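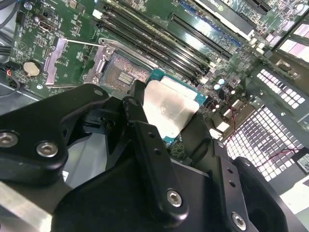
Category: Assembly Cells > Electronics Handling > Conditions of Use

Ukon Processor Placement Cell

The Ukon cell is supplied by Nakajima for the fitting and removal of processors in desktop and small server boards, with the board already mounted in its chassis. It comprises a bench-mounted arm, a two-finger gripper, a wrist camera, a fixed chassis nest and the Atach control cabinet. It is intended for repair centres, refurbishment lines and teaching workshops which handle mixed stock and cannot justify a dedicated line for each model of board.

This page sets out the conditions under which the cell is to be installed and worked. It should be read before an order is placed and kept with the cell's papers afterwards. Nakajima will not commission a cell where these conditions have not been met.

Responsibilities of the purchaser

The purchaser shall carry out a written risk assessment of the cell in the place where it will stand. The general requirements for industrial robots are given in ISO 10218, and those for robots sharing a space with people in ISO/TS 15066. Protection of parts against static discharge should follow IEC 61340-5-1. The supply of a compliant arm does not make the finished installation compliant, and the assessment must cover the gripper, the parts handled and the sharp edges of any open chassis.

One named person shall be responsible for the cell on each shift. That person holds the key to the Atach cabinet and signs the daily sheet.

Preparing the chassis

The chassis must be disconnected from the mains before it enters the nest, and must remain so until it has left it. Side panels and the processor cooler are removed by hand. Old thermal paste is cleaned from the processor and from the base of the cooler before any automatic movement is started.

Loose cables are the most common cause of a stopped cycle. Any wire that crosses the approach path shall be tied back or unplugged. Graphics cards may stay in their slots where the gripper has a clear approach; the clearance check in the Atach menu must be run again each time a different card is met.

Sockets with contact pins

On land grid array boards the contacts are in the socket and are easily bent. The load plate must be fully open and the retention lever clear of the socket before the arm descends. The protective cap, where one is fitted, is removed by the operator and kept for reuse.

The processor is to be gripped by its edges. The fingers must never press on the underside, and no attempt may be made to slide a processor into position once it has touched the contacts. If the notches do not line up, the arm is raised to the safe height and the approach is repeated from there. After a second failed approach the cycle is abandoned and the socket inspected under magnification.

The load plate is closed by hand. The cell is not supplied or approved for this task.

Gripper inspection

Before each shift the operator shall check that all gripper screws are tight, that the finger faces are clean and that neither finger shows a burr. Fingers are replaced in pairs. Replacement sets are supplied under part number 664 and are not interchangeable with those of the earlier bench model.

The full gripper is returned to our Ciltcombe workshop for calibration every 6 months. Cells which have completed 3680 placements before that date should be returned early.

Static protection

The arm base, nest and bench mat share a common earth point, which is to be tested weekly and the reading recorded. Operators wear a wrist strap whenever a hand is inside the nest. Processors waiting to be fitted stay in their trays.

Records

The following are kept for each chassis: the serial number, the operator's initials, the number of approaches made, and any stop together with its cause. Wrist camera recordings may be stored with the record, provided that staff have been told that recording takes place.

Training

Operators attend a one-day course at Ciltcombe under Kiyoshi Hamada, who also drafted the present conditions. Certificates lapse if the holder has not worked the cell for a year. The next course will be held in May, and places are requested through the sales office, quoting reference 1248.

Page last updated: 2019-04-10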